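Winter Coats on the Bed: Our Autumn Wardrobe Turnout

Sunday, September 25, 2022

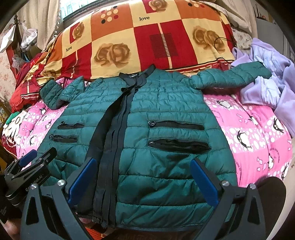
Every year I promise myself that the winter things will come out in good time, and every year I end up doing it on the first chilly weekend with the wardrobe doors open and not a clear patch of bedding left. This year was no different, except that I made a pot of tea first and took my time over it, and I have to say I enjoyed the whole business far more than I expected to. The coats had been put away since May, when we had that lovely warm spell and I was quite sure we should never need a sleeve again. By this weekend there was a proper nip on the landing in the mornings, and the rain was coming sideways down from Over, so up I went to see what we had.

I know a bedroom is not everybody's idea of a gallery, but several of you wrote so kindly after the linen cupboard page that I thought I would carry on in the same way, with the things themselves and a few words to go with them.

The green one

The padded jacket is a dark green leaning towards teal, a colour that seems to change its mind depending on which window you stand it by. I do love a bit of quilting on a coat. The rows of stitching run straight across from side to side, and the light catches the padding between them so that it has a gentle shine to it, even with a few creases from being folded.

It has a long black zip down the front and a little black label at the neck with white lettering, and then there are the pockets, which are my favourite part. Four of them on the front, all edged in black and all with zips! They don't match from one side to the other, either. One side has a pair of narrow ones, one just over the other, and the other side has two wider ones, and I can't think why more coats aren't made like that. Keys in a narrow one, gloves in a wide one, and a shopping list in whichever you will forget to look in when you get to the shop.

I go through every pocket before anything is hung up, and I do recommend it. This year's haul came to two bus tickets, a peppermint, a button that belongs to nothing we own and a receipt from Plikport for a bag of bird seed.

The lavender fleece

There is a lavender fleece as well, tucked under one arm of the green jacket, and the two colours look so nice together that I was half inclined to leave them as they were. A fleece under a padded coat will see you through most of a winter round here, and on the days in between it does perfectly well by itself with a scarf. I wash ours inside out on a cool setting and dry it flat over the airer, well away from the radiator, and that has kept it soft for a good many years now.

The penguins

I could not put up a page about this bed and leave out the comforter. It is bright pink, it has white circles all over it in different sizes, and it has penguins, black and white cartoon ones, with curly lines of tiny printing in among them. It is the most cheerful thing in the house. I bought it from the Tendard sale on a very grey afternoon when I had gone in for pillowcases, and I came home on the bus with it on my knee like a large pink dog. It cost a good deal more than the pillowcases would have done and I have not regretted it for a minute.

It makes a very good sorting table, too, as you can see any dark coat against it at once. I lay each one out on its back with the sleeves spread, do the zips up and down to be sure they run, look over the seams and the cuffs, and then decide where it is going.

Where everything went

The coats we wear most are on the hooks by the back door. The second best are in the wardrobe on the wide wooden hangers I had from Ramanauskas, which hold a padded shoulder beautifully and don't leave those funny little points. The wardrobe rail is 900 mm long, and once the thick coats are on it there is room left for one thin cardigan if you breathe in. Two bags are waiting in the hall for the charity shop, mostly scarves, and a hat I have never suited.

If you keep padded coats squashed in a box over the summer as we do, give them a day hanging up in the fresh air before you need them, and a good shake every time you go past. They plump up nicely.

Boots and wellingtons next, once I have found the other half of the brown pair.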